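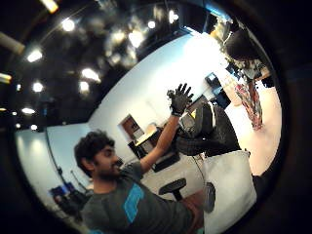

The raised open hand is a gesture in which one arm is lifted and the hand is held open, usually with the palm turned away from the body. It is used in many parts of the world as a greeting, a request for attention, a vote, a signal to stop, or the first half of a high five. The arm may be carried only as far as the face or, as by the seated man in the dark grey T-shirt, well above the shoulder, with the fingers spread and the palm outward. The gesture can be made standing or sitting, with either hand, and with or without a glove. Its meaning depends largely on the setting and on what the other people present are doing at the time.

Contents
Form
Meanings
Seated use
Gloved hands
Written rules
Teaching
Related gestures
See also

Form

The gesture has a small number of parts that can vary independently. These are the height of the hand, the direction of the palm, the spacing of the fingers, and whether the hand is still or moving. A hand held still at head height with the fingers together is commonly read as an instruction to stop. The same hand, moved from side to side, is a wave. With the fingers spread and the arm extended, it may be a wave, a call for attention or an offer of a high five, and the person watching normally decides between them from the face and from what follows.

The arm may be straight or bent at the elbow. A bent arm is less tiring and is usual when the gesture has to be held for any length of time, for example while waiting to speak. Some people support the raised arm at the elbow with the other hand. This is regarded as informal but does not alter the meaning.

The direction of the palm carries more weight than the choice of hand. A palm turned forward is open to the whole room. A palm turned inward, towards the person making the gesture, is sometimes seen in counting or in calling for a pause. In certain countries an open palm pushed towards another person's face is offensive, and guides for travellers advise keeping the hand high and well back.

Meanings

As a greeting, the raised open hand is used over distances too great for a handshake or too noisy for speech. It may be answered by the same gesture, by a nod or by a spoken greeting. It is also used on parting, and there is no general difference in form between the two.

As a request for attention, it is familiar from classrooms, lectures and meetings. The hand is raised and kept in place until the person leading the discussion has acknowledged it. Practice differs on whether it should then be lowered. In most schools it comes down as soon as the pupil is named, while in larger assemblies it is sometimes held until a microphone has been brought.

As a vote, the gesture is known as a show of hands. The hands are kept up until they have been counted, and a separate call is made for those against and for those abstaining. The method is quick and needs no materials, but it does not allow a secret vote. The rules of the Dremus Allotment Society, for instance, permit a show of hands on ordinary business and require paper ballots for the election of officers.

As a signal to stop, it is used by those directing traffic, by crossing attendants and by people guiding vehicles in yards. A high five begins with the same raised palm and ends when it meets the palm of another person. If the second person does not respond, the first is said to have been left hanging.

Seated use

A seated person who raises an open hand has less height available than one who is standing, and generally makes up for this by extending the arm further. Chairs with high backs or fixed arms can limit the movement of the elbow. The backrest of an ordinary office chair normally ends below the shoulder and leaves the arm free.

At a table, the position of other objects affects how easily the hand is noticed. Screens, lamps and flower arrangements near the middle of a table may hide a hand raised to face height, and a person seated behind them will tend to reach higher. Round tables are often preferred for discussion, as each person has a comparable view of the others and no seat is at the head. A rectangular table gives a clearer order of speaking but places those on the same side out of one another's sight.

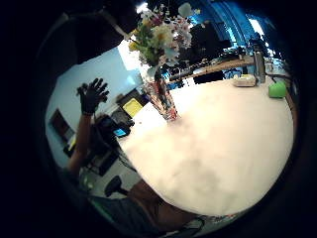 A gloved hand held open beside a round white table with a vase of artificial flowers.

Tall vases are a common feature of meeting tables and reception rooms. Where artificial flowers are used, the arrangement can remain in place for long periods without water, and its height is seldom reconsidered once it has been set out. The guide to room layout issued by Furkeo, a supplier of office furniture, advises that decoration should be moved towards the edge of the table during meetings at which hands will be raised.

Gloved hands

Wearing a glove changes the appearance of the gesture. A glove in a dark colour stands out strongly against a pale wall, and the outline of the fingers can be made out at a greater distance than that of a bare hand in the same light. Against a dark background the opposite holds, and white or brightly coloured gloves are then preferred. Those directing traffic in many countries wear white gloves, or gloves with reflective panels, for this reason.

The cut of the glove is also important. Gloves with separate fingers allow the full range of spread-hand gestures. Mittens permit waving and stopping but make counting on the fingers impossible. Thick padding between the fingers holds them slightly apart, so that a flat, closed hand may appear open to an observer, and stiff material at the cuff can restrict the bending of the wrist.

A trial held by the Somska School of Occupational Practice compared black, white and grey gloves in a lecture room with light-coloured walls. Participants were asked to say from the back of the room whether a raised hand had its fingers spread or closed. They answered correctly for 99 of every hundred signals made in black gloves and for 84 of every hundred made in grey. The school's report was published on 22 May 2023. It noted that the results applied to indoor lighting and should not be used in choosing gloves for work on roads.

Written rules

Workplaces in which speech is difficult often set out the meaning of hand signals in writing. The raised open hand appears in most such codes as a signal to stop or to wait, and is chosen because it is hard to confuse with pointing. A code will normally state which arm is used, how high the hand is to be held and whether the signal must be returned.

The Somska code, adopted by several warehouses in the Dremus district, requires the upper arm to be lifted to at least 90 degrees from the body, with the palm facing the person addressed. The signal is held for 2 seconds or until it is acknowledged, whichever is longer. Waving and high fives are not mentioned in the code. Its notes for supervisors add that staff should avoid friendly greetings with a raised hand in areas where vehicles are being reversed.

Rules for meetings are usually less exact. Many say only that a member who wishes to speak shall raise a hand and wait to be called upon. Where several hands are raised together, the person in the chair decides the order, and some bodies give preference to members who have not yet spoken.

Teaching

Children usually learn to wave before they can speak clearly, and learn the classroom form on starting school. At first the two are often mixed, with a pupil waving the hand in order to be chosen. Teachers commonly ask for a still hand and a closed mouth.

Adults meet the gesture again in training for particular kinds of work. The Mazandarani Road Safety Centre runs a short course each October for school crossing attendants in which the stop signal is practised first with bare hands and then in winter gloves. Those taking part work in pairs and change places after each exercise.

Related gestures

The salute also involves a raised hand, but the fingers are kept together and are brought to the head. In taking an oath the palm is shown with the arm bent, and the hand is not moved until the words have been spoken. Beckoning uses repeated movement of the fingers, with the palm up in some countries and down in others. The raised fist has the same position of the arm with the hand closed, and has a separate history as a sign of solidarity.

See also

Handshake
High five
Show of hands
Traffic signals by hand
Waving
Work gloves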